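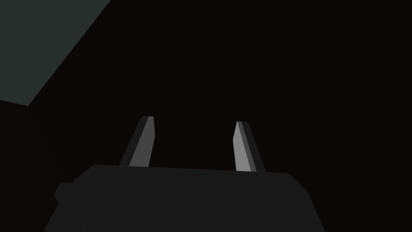

Is it worth recording demos by remote control in simulation?

Posted by Guveo, 27/03/2018

I'm supposed to teach an arm to pick up a block by steering it myself with a gamepad in the simulator. The Listau manual says 8 good demos are enough. I've done three times that and the trained arm still closes on thin air. Am I bad at driving or is the manual dreaming?

Pluvanberg
The manual is dreaming. We recorded 2,141 runs before ours was any use, and I'm still not convinced it learned much beyond the start position. Check what the wrist view gives you before the reach. If it's mostly black with two open fingers, your demos have very little in them to learn from. Add a light and a second view.

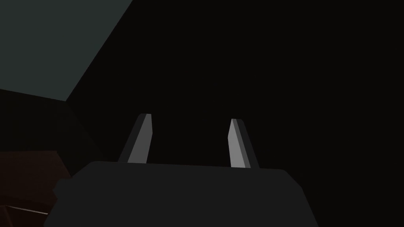

Enriquez
Disagree about the light. Throw out every run where you paused to think, then retrain. The pauses get copied too.

Guveo
I paused in nearly all of them.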